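Gallery: The Blue Cups and Their Associates

From the Irncombe Hall kitchen pages

Every hall kitchen has its silver. Ours is light blue and plastic, and it has seen off three kettles, two sets of curtains and a tea urn that the less said about the better. When the kitchen was sorted out in January I was asked to put a few pictures up so that people who hire the hall know what they're getting. I pointed out that what they're getting is mostly cups. I was told to get on with it.

So, a short gallery. The full kitchen list is still pinned inside the cupboard door and runs to 141 items, 40 of which are teaspoons on paper and considerably fewer in the drawer. If you have one of ours in your glovebox, the letterbox is open day and night.

We'll begin with cups and a spoon. The spoon is the white plastic sort and belongs to the picnic box, which came from Drillby with the old trestle tables and has never been on a picnic. It is good for yoghurt and for levelling off squash powder. It is no good for ice cream straight from the freezer, as the summer fair established at some length and over several spoons. 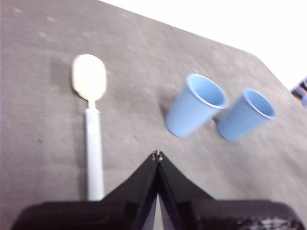 White plastic spoon with two of the light blue cups. Neither cup matches the saucers. There are no saucers.

A word about the cups themselves, as I'm asked more often than you'd think. They were bought as a job lot when Vondent closed its canteen, and the sum of £125 was felt at the time to be reckless. They're tapered, so they stack, and they stack so well that the bottom two in any pile have to be parted by a grown adult with a tea towel and a grievance. Twisting works better than pulling. Warm water round the outside one works better than either.

They have ribs down the sides. This gives a decent grip to small children and also to blackcurrant, which gets into the grooves and sets up home. A wipe round with a cloth won't shift it. Please use the brush, the one with the cream sponge on a long handle, and please put it back where you found it, which I would like to be the hook.

The brush was Carol Tapley's idea, and before it we had a dishcloth wrapped round a wooden spoon. It was meant for bottles but it does cups very nicely if you go in at an angle and turn it. It does not do the floor, the hob or anybody's football boots.
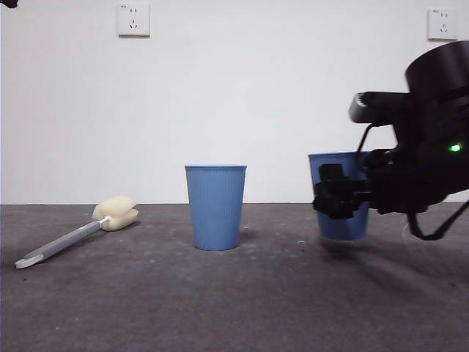
Carol Tapley wrote in after the first version of this page went up: "Could you tell people to squeeze the sponge out before they put it away? Squeeze it, don't wring it. The last one came off its stick because somebody wrung it like a chicken, and I had to go to Koivisto for another and stand in the queue behind a man buying a shower."

Consider yourselves told. I would add that washing-up liquid is in the left-hand cupboard, and a squirt means a squirt. One christening party left enough foam behind to conceal the taps.

While we're on instructions: cups go back rim up, dry, and not in one heroic tower. The record stands at a height I won't print, because the Cubs read this page. After any booking with squash involved, give the cups a second look in good light before they go on the shelf. What passes for clean at ten at night is often orange by morning.

Locker number 247 in the corridor holds the spare cups, should you be expecting a crowd. The key hangs by the fuse box, on a cork, as though it might at any moment fall into the sea.
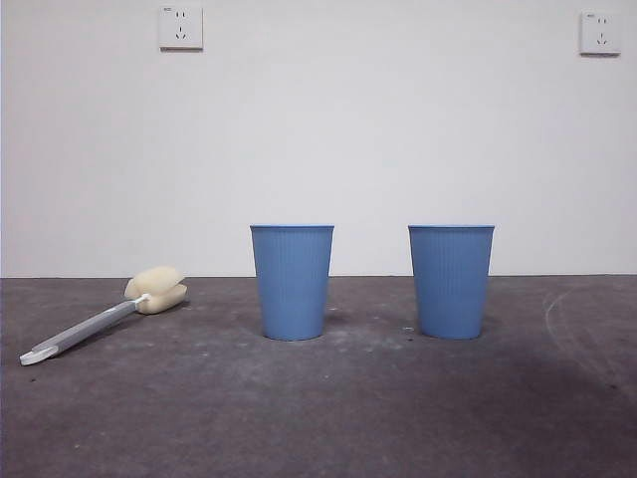
A pair of blues and the sponge brush, which is still not on its hook.

More pictures will follow once I've done the crockery shelf, where I have so far found eleven lids and nothing they fit. Anyone missing a casserole dish from the harvest supper should come and have a look, and bring a lid in case.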